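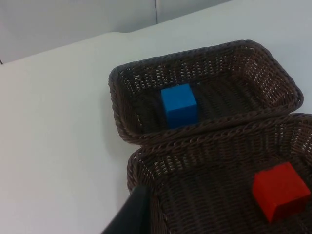 Fig. 1. Two woven baskets on a white table.

Do Chamber Partnerships Pay Off? Student report, Su-bin Moon and Remo Carbone

The Josden chamber of commerce says its charity drive with the Wetard clinic fund helped up to 80 member firms "connect." We asked what that meant. Of the 20 firms that answered us, 9 had given money and 2 could name a project it paid for. Erneo sent us a press release. The chamber counts logos on a flyer as support, and we doubt that it should. We still have no accounts for July.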